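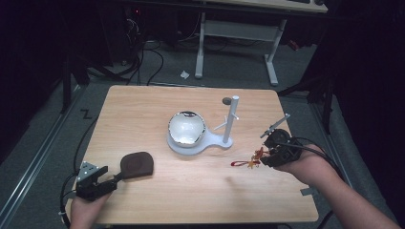 木桌上的白色挂杯架与金属碗

安卓启动器

最近更新:三月
分享 24 · 评论 3

安卓启动器(英文通称 launcher,中文里也常叫“桌面”“桌面应用”或者“第三方桌面”)是安卓手机和平板上负责显示主屏幕、摆放图标、打开其他应用的一类程序。手机解锁之后最先看到的那一面,壁纸上面那些图标、小部件、底部常驻的一排应用,以及往上一滑就冒出来的全部应用列表,一般都归启动器管。很多人用了好几部手机,也未必留意过它的存在,毕竟它平时安安静静地待在那里,按一下主屏幕键就回来了,像家里的门厅一样,天天经过,却很少有人专门站下来看一眼。

在安卓系统里,启动器本身也是一个普通的应用,可以安装、更换、卸载,这是安卓与不少别的移动系统相比颇有意思的一个地方。用户不需要解锁引导程序,也不需要取得最高权限,只要装上一个新的启动器并把它设为默认,整部手机的样子和手感就能换一副面貌。喜欢折腾的用户往往就是从这里入门的,从换一个桌面开始,慢慢再去琢磨图标包、动态壁纸、小部件,乐在其中的大有人在。

名称

英文 launcher 的字面意思是“发射者”或“发动者”,在计算机领域里早就用来称呼那些专门用来打开其他程序的小工具,桌面电脑上的程序坞、快捷启动栏都曾经被这样叫过。中文译作“启动器”,算是规规矩矩的直译。不过在日常交流里,大家更习惯说“桌面”,比如“换个桌面”“你用的什么桌面”,这种叫法显然是从电脑那边沿用过来的,听着亲切,只是偶尔会和壁纸混淆:有的人说想换桌面,其实只想换一张背景图片。论坛里老用户回答新人提问时,常常要先耐着性子把这一点问清楚,再往下讲。

厂商随机附带的启动器,设置界面里多半写作“系统桌面”或者干脆就叫“主屏幕”,在应用管理列表中则有可能显示为英文的 Launcher 加一串后缀。若是在清理后台时看到它,最好不要强行停止,停了也没有大碍,系统会马上把它重新拉起来,不过屏幕会闪一下,图标也要重新加载一遍。

工作原理

安卓应用在安装时会向系统声明自己能够处理哪些请求。启动器所声明的,是“主屏幕”这一类别的请求。用户按下主屏幕键,或者在全面屏手势下从底部往上滑,系统就发出这样一个请求,然后把它交给被设为默认的那个应用去处理。假如手机里装了不止一个符合条件的应用,又还没有指定默认,系统便会弹出一个选择框,让用户自己挑,并可以选择“仅此一次”或者“始终”。

启动器接到请求后,要做的事情说来也不复杂:向系统查询已安装的、可以被打开的应用,取得它们的名称和图标,按照用户保存的布局摆到屏幕上;再把小部件所需要的位置空出来,由系统把小部件的内容送进来显示。布局数据通常存放在启动器自己的数据库里,所以换一个启动器之后,原来辛辛苦苦排好的图标并不会自动跟过去,要么重新摆,要么借助新启动器的导入功能。不少人换到一半打了退堂鼓,就是卡在这一步上。

值得一提的是最近任务界面,也就是那个能看到各个应用卡片、往上一推就能关掉的画面。较早的安卓版本把它放在系统界面里,后来的许多版本则让它与系统自带的启动器结合在一起,好让上滑手势的动画衔接得顺滑一些。这样做的结果是,第三方启动器虽然能接管主屏幕,却往往接管不了最近任务,手势返回桌面时的动画也可能有一点生硬,图标会突兀地跳出来。各家手机的情况不尽相同,有的处理得很好,几乎感觉不到差别,有的则相当明显,挑选时不妨先装上试用几天,再决定要不要长期留着。

主要组成部分

主屏幕是启动器的门面,由一页或者多页组成,左右滑动切换。每一页按网格划分,图标占一格,小部件可以占多格。网格的行数和列数在许多启动器中可以调整,格子分得密,放得下的东西就多,图标也相应变小,眼神不太好的长辈用起来会吃力一些。

底栏又叫程序坞或者固定栏,位于主屏幕最下方,翻页时它保持不动,用来放电话、短信、浏览器、相机这类随手要用的应用。有的启动器允许底栏本身也分成 2 页,横向滑动就能露出另外一排,手边常用应用多的人很喜欢这个设计。

应用抽屉是列出全部已安装应用的地方,一般从主屏幕上滑进入,也有做成图标点进去的。抽屉里可以按字母排列,也可以按安装时间、使用频率排列,有些还会自动分门别类,把游戏归到一起,把拍照修图归到一起。也有不少厂商的系统桌面默认取消了抽屉,把所有图标直接铺在主屏幕上,这两种风格各有各的拥护者,在讨论区里已经争了许多年,估计还会继续争下去。
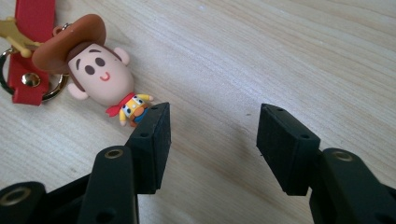 文件夹与搜索

文件夹是把若干图标收拢到一处的办法,把一个图标拖到另一个图标上面,松开手便建好了。早期的文件夹点开以后会占去小半个屏幕,后来各家陆续做出了大文件夹、堆叠文件夹、滑动即打开的文件夹等样式。其中滑动打开颇受欢迎:轻点文件夹图标,直接打开里面的第一个应用;在图标上往上一划,才展开整个文件夹。这么一来,一个格子兼了两个用处,桌面能收拾得很清爽。

搜索框则是另一条路子。有些用户根本不在桌面上放图标,解锁之后下拉呼出搜索,敲上应用名称的首字母,想要的应用就出来了。中文用户还会特别在意拼音搜索支持得好不好,比如输入“wx”能不能找到对应的中文名应用,多音字会不会出错。国外开发者做的启动器在这方面以前比较薄弱,后来随着中文用户反馈的增多,有不少都补上了拼音首字母的匹配,用起来顺手了许多。

类型

启动器并没有官方的分类标准,讨论的时候一般按照使用习惯粗略地分一分。

传统型启动器沿用网格加抽屉的结构,在此基础上提供丰富的自定义选项,从图标大小、文字颜色到翻页动画都能改。Belwood 桌面就属于这一类,它的设置菜单很长,初次打开时容易让人有些发懵,好在选项旁边都附了一句简短的解释,慢慢看下来也就熟悉了。它的备份功能做得很体贴,会把布局、图标包选择和手势设置一并打包,换机时导入即可,只有小部件还得手动再确认一遍。

极简型启动器反其道而行,主屏幕上常常只有时间和几行文字,点文字就打开应用,连图标都省掉了。Prarkcombe 是这类启动器里风格比较鲜明的,黑底白字,字号偏大,主屏幕最多列出几个常用项目,其余的都要靠搜索。喜欢的人说它让自己少看了很多次手机,不习惯的人用了半天就换了回去,这也很正常,毕竟桌面这种东西天天要用,合不合眼缘只有自己知道。

列表型启动器把全部应用排成一条竖向的字母列表,拇指沿着屏幕边缘滑动就能快速定位,单手操作大屏手机时格外方便。Garrido 采用的就是这种布局,它的字母条左右两侧都能用,左撇子用户不必迁就。它还会把通知内容收在应用名称下面,瞄一眼就知道有没有新消息。

专用型启动器面向特定的人群或者场合,比如给老人用的大字桌面、给孩子用的受限桌面、安在车里用的横屏桌面,还有店铺里展示机用的锁定桌面。Wirnerville 便是一款面向长辈的大字启动器,主屏幕分成 2 列大方块,联系人可以直接放照片,长按编辑功能默认关闭,免得手指停得久了一点就把图标拖得不知去向。子女可以事先在设置里把常联系的人排好,老人拿到手里点照片就能打电话。
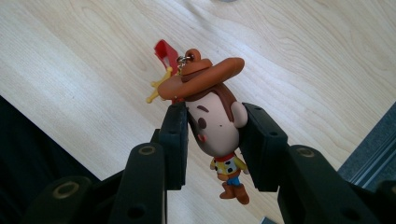 牛仔造型的钥匙扣公仔,夹在两根黑色夹指之间

图标包与外观定制

图标包是独立安装的一种资源应用,里面装着成套的图标图片以及一份对应关系表,表里写明哪个应用该换成哪张图。启动器读取这份表,就可以把屏幕上的图标统一换掉。线条风格的、圆形的、仿旧式拟物的、单色的,选择多得让人挑花了眼。对于图标包没有收录的应用,启动器通常会给原图标套上一个统一形状的底板,让它看起来不至于太突兀,效果嘛,有时候挺好,有时候只能说聊胜于无。中文应用在国外图标包里的收录率历来参差不齐,热心的用户会向作者提交适配请求,隔几个版本再看,往往就补上了。

后来系统本身也加入了自适应图标,应用作者把前景和背景分成两层提供,由启动器决定裁成圆形、圆角方形还是别的形状。再往后又出现了单色主题图标,可以跟着壁纸的颜色变化。有了这些机制,即使不装图标包,桌面也能显得比较整齐,只是仍有一部分应用迟迟没有提供相应的图层,夹在一排配好色的图标中间格外显眼。

壁纸严格来说由系统管理,启动器的任务是让它显示在图标后面,并且在翻页时告诉系统当前滑到了哪里,这样壁纸才会跟着轻轻移动。动态壁纸也是同样的道理。若是换了启动器后发现壁纸不再滚动,多半可以在设置里找到“壁纸滚动”一类的开关。

小部件

小部件是应用放在桌面上的一小块活动内容,天气、日历、音乐控制、待办清单都很常见。长按桌面空白处,选“小部件”,再拖到想放的位置就可以了。第三方启动器第一次添加某个小部件时,系统会询问是否允许,同意即可。小部件的尺寸按网格计算,同一个小部件在不同的启动器里看上去可能偏大或者偏小,边缘留白也不一样,可以拖动四周的圆点来调整。

小部件的刷新由提供它的应用和系统共同决定,启动器插不上手。因此天气小部件停在老数据上不动的时候,应当去检查天气应用的后台权限和省电设置,换桌面是解决不了问题的。这类误会在评论区里年年都有,启动器的作者们回复起来大多也很有耐心。

手势操作

许多启动器支持在主屏幕上自定义手势,例如双击锁屏、下滑打开通知栏、双指上滑进入设置等等。双击锁屏需要额外的权限,常见的实现办法有借用设备管理员权限和借用无障碍服务这几种。用前一种办法锁屏以后,有的手机下次解锁必须输入密码,指纹暂时不能用;后一种则没有这个麻烦,不过要在系统设置里单独打开无障碍服务。手势设得多了容易记混,刚开始用的时候,挑 3 个最顺手的就足够了,等手指养成习惯再往上加也不迟。

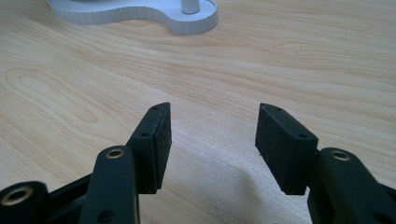

张开的黑色夹指,下方是浅色木桌面

更换方法

更换启动器的步骤在各家手机上大同小异。先从可靠的应用商店安装新的启动器,打开它,按照提示设为默认;如果没有出现提示,可以进入系统设置,在“应用”或“默认应用”里找到“主屏幕应用”或“默认桌面”,选中新装的那一个。有的厂商把这个选项藏得比较深,直接在设置顶部的搜索框里输入“桌面”或者“默认”会快得多。

想换回去时,在同一个地方改选系统桌面即可。也可以直接卸载第三方启动器,系统会自动退回到自带的那一个,原先的布局一般都还在,图标仍旧好好地待在老位置上。系统自带的启动器不建议停用,留着它当个退路,心里踏实。

换用之前最好把旧桌面截几张图,哪一页放了什么、文件夹里有哪些应用,重新排的时候对照着来,省去不少回忆的工夫。有导入功能的启动器会读取旧桌面的布局,但系统限制和厂商改动都可能让导入不完整,截图总归是个保险。

常见问题

默认桌面自动变回系统自带。有些系统在更新或者重启以后会重置默认桌面,也有的在省电模式下强制使用自带桌面。遇到这种情况,可以先检查新启动器是否被列入了电池优化名单,把它改为不受限制,再重新设一次默认。

返回桌面时图标重新加载。启动器在内存紧张时会被系统清理,玩过大型游戏再回到桌面,图标一个一个地冒出来,就是这个缘故。在最近任务里给启动器加锁,或者允许它在后台运行,通常能够缓解。减少桌面页数、少放几个小部件也有帮助。

未读角标不显示。角标依赖通知权限,第三方启动器需要单独获得“通知使用权”才能知道哪些应用有新消息。部分厂商的应用只对自家桌面提供数字角标,这时候第三方启动器只能显示一个小圆点。

应用分身与工作资料。复制出来的第二个应用,在有些第三方启动器里找不到。标准的工作资料一般支持得不错,抽屉里会多出一个“工作”标签页;厂商自行实现的应用分身则要看双方的兼容情况。

权限与隐私

启动器能够看到手机里装了哪些应用,有的还要求读取通知、联系人或者位置,用来显示角标、搜索联系人和提供天气。这些权限大多可以按需授予,不用搜索联系人的话,拒绝掉也不影响打开应用。无障碍服务的权限范围很大,授予之前应当看清楚启动器的说明,弄明白它拿这个权限做什么。选择开发时间较长、更新说明写得清楚的启动器,总归稳妥一些。开放源代码的启动器也有不少,有兴趣又有能力的用户可以自行查看代码,或者动手编译一份自己用。

有些免费启动器会在抽屉或者搜索结果里夹带广告,更有甚者会替换锁屏页面,安装前翻一翻近期的用户评价,大体上就能看出端倪。付费的启动器多采用一次买断的方式,基础功能免费,手势、图标包、备份之类的进阶功能在付费后开放,可以先用免费版慢慢体会,觉得合适了再掏钱。

参见

图标包
安卓小部件
应用抽屉
动态壁纸
全面屏手势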